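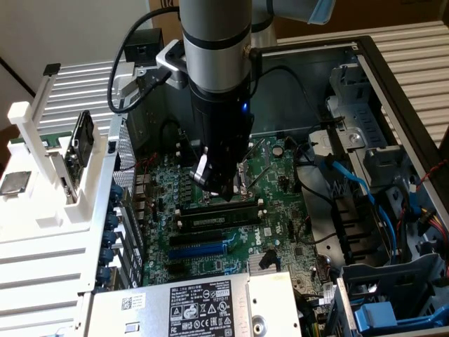
Thermal paste has a shelf life, and most of the advice on it comes from people who either sell the stuff or replace it every few months for fun. I wanted to know what happens in the boring case, where a machine gets pasted once and then runs in a closet for years. The socket is where all of this happens, and on a green Dell board like this one it takes up very little of the total area, with a thin retention lever beside it that has to be fully down before any temperature reading means anything. I have lost an evening to a lever that was down but not hooked. The symptoms were intermittent boot failures and one memory channel missing, and I blamed the memory.

The test machine is my old file server, an office desktop I bought used and have kept running well past its intended retirement. It does backups, a small music library, and a nightly checksum pass over 2492 folders. The checksum pass is useful for this purpose because it loads the processor evenly for long enough to reach a steady temperature, and it has not changed in any important way since I wrote it.

Baseline first. With the original factory compound, the processor settled at 73 degrees Celsius during the nightly pass, with the fan at 2000 rpm. Idle fan speed was 1050 rpm. The room was a closet with the door shut. I logged the closet air temperature too, using a cheap probe taped to the shelf, and threw away any night where the air was more than a degree off the usual. That removed most of a week in January when the heating was misbehaving.

I used two compounds. The first was Zotinell, a gray paste of ordinary thickness that comes in a syringe with a cap that does not seal well. The second was Melis, which is noticeably stiffer and needs to be warmed in the hand before it will leave the tube. Neither is expensive. I did not test liquid metal, and I am not going to, since this is a machine I want to ignore.

Cleaning took longer than applying. The factory compound had gone chalky at the edges and was still soft in the middle. Isopropyl alcohol and coffee filters removed it from the heat spreader in a few passes. The heatsink base was worse. It had fine machining grooves, and the old material had packed into them. I used a plastic card along the grooves, then alcohol again, until a clean filter came away clean. If you use paper towels here you will leave lint, and you will then spend time removing the lint.

Before pulling the heatsink, run the machine under load for ten minutes and shut it down. Warm compound lets go more easily. Twist the heatsink a little before lifting. On sockets where the processor is held only by friction on its pins, lifting straight up can bring the processor along with it, and bent pins are a much bigger problem than old paste. On sockets with a metal load plate the risk is lower, but the twist costs nothing. 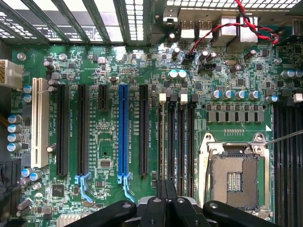
For application I used a single dot in the center and let mounting pressure spread it. I have tried lines, crosses, and the full spread with a card, and on a small heat spreader I cannot measure a difference between them. What I can measure is uneven mounting. Tightening one corner all the way before starting the opposite one cost me four degrees, repeatably. Go a couple of turns at a time, diagonally, and stop when the screws bottom out.

The results are less interesting than I had hoped. Both compounds brought the load temperature down to within a degree of each other, and both let the fan drop to a speed I can no longer hear through the door. Zotinell reached its final temperature on the first night. Melis took several nights to settle, which fits with how stiff it is. If I had tested it for one evening, I would have written that it was the worse product.

I also cleaned the heatsink fins between the baseline and the first repaste, which was a mistake in method. Some of the improvement belongs to the dust. I tried to separate the two afterward by blocking part of the fin stack with a strip of tape, but that only told me what tape does. The correct sequence is to clean, log for a week, and then repaste.

Logging was done with Plondari, which writes one line per sample to a plain text file and does nothing else. I sample every thirty seconds. Its timestamps ignore daylight saving changes, so one night in the data appears to be an hour short. The raw files are on Kestesard with the rest of my closet measurements, in the folder marked paste. The column order changed partway through, and the header line in each file is correct.

The server now has Melis on it because that was the last one I tested. I will pull the same nightly numbers again next January.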